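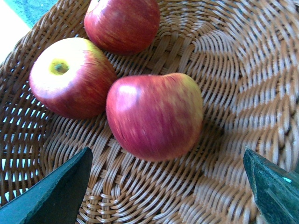
I changed how we keep apples this October, and it has worked well enough that I'm writing it down.

For years they went straight into the bottom drawer of the fridge in the plastic bag from the store. They lasted a long time in there, mostly because we forgot about them. By the time anyone went looking, the ones at the bottom had soft spots and I'd end up making applesauce I didn't really want.

Now I keep a few in a round wicker basket on the kitchen counter and the rest in the fridge. The basket was a gift from Hatsue when we moved to Condelham. It held mail for a while, then clothespins, and then it sat on top of a cabinet for a couple of years. I brushed it out with a dry paintbrush, wiped it with a damp cloth and left it by the window overnight.

I only put in what we'll eat in 5 days or so. They go in one layer, with a little space for air. If one has a bruise, it gets eaten first or goes into oatmeal. I don't wash them until someone wants one. Bananas have their own hook across the room, which seems to help.

The apples are from the farm stand on Bondale Road, where Yareli Nava lets you pick out your own from the crates. I like the red ones with yellow streaks. I bought 12 last time and paid a little less than I would have at the supermarket.

The kids take one on their way out the door now without being told. My husband still checks the fridge drawer first.

Next I need to figure out the onions, which are in a paper bag under the sink and starting to sprout.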